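3.2 Alternate versions and the working life of a single

In the previous section we looked at how the labels in our sample choose a single from an album. In this section we turn to what happens to the song after that choice, when it is edited, remixed and released again in several versions. Our interest is in small electronic pop acts, for which the remix is often the largest part of the release. A four-minute album track may come back as a radio edit, an extended mix, two or three remixes by befriended acts, and sometimes an instrumental.

The material is the catalog of three independent labels, Narnby, Javoneck and Soylu. All three gave us access to their release sheets, in which each version of a song is listed with its length, its tempo, the person who made it and the way this person was paid. After removing live recordings and pure remasters, we kept 164 singles and EPs, containing 435 alternate versions. Lurdes Macedo and Cristóvão Brandão listened to all versions independently from each other and sorted them by what was kept from the original: the full vocal, only the chorus, single words or phrases, or no voice at all. Where they did not agree, the version was played again in a joint session with Leonie Heitmann, and the majority decided.

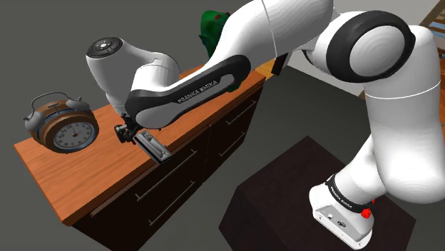
Figure 3. Robot arm with its gripper over a wooden-topped cabinet (computer rendering).

The first result concerns the voice. Of the 435 versions, 199 keep the full vocal from the first verse to the last chorus. This was more than we expected. In the older literature on the 12-inch single, the remix is mostly described as a reduction, where the singer disappears step by step and the rhythm takes over. In our catalog this kind of remix exists too, but it is not the normal case. The labels explained in the interviews that their listeners buy the EP for the singer, and that a remix without the singer is played once and then forgotten. The person responsible for releases at Javoneck told us: "If I cannot sing along with it in the car, our people will not forgive me."

The second result concerns the tempo. It is often assumed that a club version must be faster than the album version. For songs which were already near to dance tempo this is true, and the difference is small. The slow songs behave in another way. Here the remixer often leaves the vocal at its original speed and builds a drum pattern in double time under it, so that the song can be heard as slow and as fast at the same moment. We call this solution the "double floor". It has a practical side, as stretching a voice over a large distance produces audible errors in the long vowels, and a singer with a melancholic style has many long vowels.

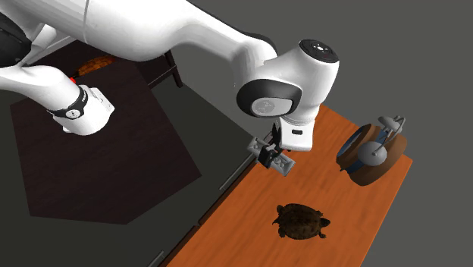
It must be added that the double floor is not liked by every remixer. Gonçalo Salgado, who has made remixes for all three labels and also read an earlier draft of this section, considers it a lazy method. In his view the chords of a ballad change too slowly for a dance rhythm, and the listener on the floor has to wait a long time until something happens. His own practice is to write new chords under the old melody. We found six versions in the catalog that do this through the whole song, and four of them are his. They are also the versions on which the two listeners disagreed most, because the melody is complete but its mood is changed so much that Brandão first noted "new vocal?" on his sheet.

The third result is about the radio edit. We had planned to treat it as a purely technical product – a shorter introduction, one chorus less, an ending instead of a fade. When we compared the edits with the album tracks, however, we noticed that many were also mixed again. The voice is louder, the bass drum is drier, and the second voice in the chorus is often doubled. In the release sheets this work is not mentioned, and it was usually paid as part of the mastering. The edit for "Gemotcombe", a Narnby single which reached a modest place in several alternative club charts, went through so many corrections that the band later used it in place of the album version on stage.

This leads to a question of credit. A remixer is named on the sleeve, in brackets behind the title, and this name helps to sell the record. The person who makes the radio edit is seldom named, even if the edit is the version most people know. Salvador Caldeira has proposed the term "silent version" for such work, and we follow him here, with one limitation: at Soylu the editor has been named in the digital booklet for several years now, after a dispute about a compilation. The other two labels said they had never been asked.

Payment is less regular than the sleeves suggest. The most common form in our sheets is the exchange, where two acts make a remix for each other and no money is moved. A fixed fee comes second. A share in the income is rare and was given only to remixers who were better known than the act itself. The exchange also explains why the same names return so often on these EPs, and why the remixes of one year can sound quite similar across the three labels. We come back to this network in Section 4, where the exchanges are drawn label by label.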